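Finishing bench notebook, October
Yellow dye on open-grained doors, continued

Picked up from the last entry. Problem as before: the yellow goes on even across the flat of the panel, then darkens to ochre where the end grain meets the moulding. Danica thinks it is the dye pooling against the moulding. I think it is mostly absorption, with some pooling on the low side when the door is laid flat.

Mixed a fresh lot of Hilon yellow, 700 g by weight, strained twice. The old lot had sediment at the bottom of the tin and I don't trust any of the results that came out of it. Marked it DO NOT USE and put it on the solvent shelf.

Sample boards cut from the same offcut as the Yu doors. Each board has a routed field and a strip of applied moulding so the corner behaves like the real thing. Sanded, vacuumed, wiped with a damp rag to raise the grain, left 30 minutes, knocked back by hand.

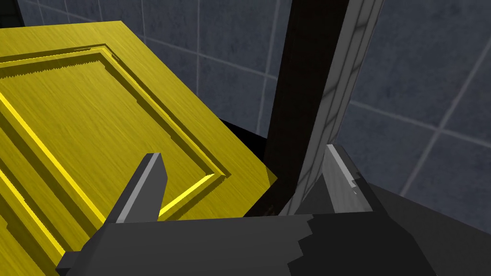 Yellow door with raised moulding, streaky grain. Render.

Board A: dye straight on, no sealer. Dark line at the corner, same as on the job. Wiping back after application pulled colour off the face before it shifted anything in the corner.

Board B: thin wash of shellac on the end grain only, then dye. Corner much closer to the face. Slight pale halo where the shellac strayed onto the flat. Needs a smaller brush, or tape.

Board C: shellac over everything, then dye. Even, but weak. A second pass of dye sat on the surface and came up on the rag. Rejected.

Board D: dye sprayed through the Alluvetti gun in light passes, board upright. No pooling. Corner still darker than the face, though less than A. So absorption and pooling are both in it, and Danica is owed half an apology.

Colour checked under the bench tubes and again at the roller door. Under the tubes the yellow reads greener. Jarmila wants a sign-off board viewed in daylight only. Agreed, provided the client is told the same thing in writing.

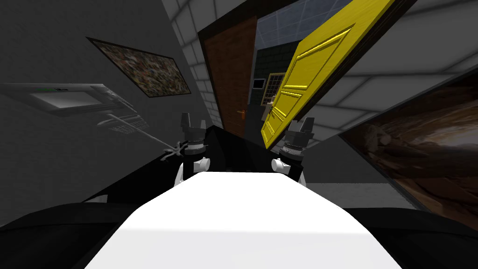 White surface in front, walls well off vertical. Render.

Topcoat: Karkico clear, satin, over B and D. Four coats, scuffed between. The first coat warmed the yellow more than expected and it has to be allowed for in the dye strength. Cut the next mix back slightly and compare against B with the topcoat on, never against bare dye.

Orange peel on the second coat of D. Pressure was low, as the line to the booth had a leak at the quick-connect. Replaced the seal. Flatted D by hand with 2,000 grit and recoated. Fine now, but the sheen on that board is a touch higher than on B and it should not be used to judge gloss.

Gun cleaned. Needle packing is worn and weeps at the trigger. New packing ordered.

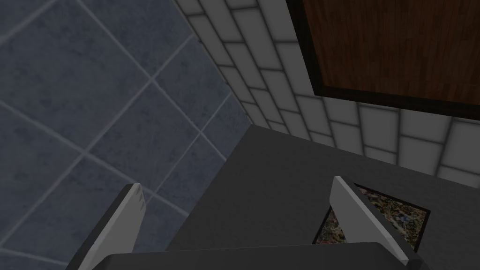
To do

Repeat B with taped edges, Danica to brush, me to time.

Combine B and D: sealed end grain, sprayed dye, door upright. If the corner holds, that is the schedule for the Yu doors.

Tape test on B once the clear has cured. Cross-hatch near the moulding as well as on the field, in case the shellac has hurt adhesion there.

Ask Jarmila whether the back faces get the full schedule or sealer and clear only. The job sheet says both in different places.

Relabel the sample rack. Two boards have lost their letters.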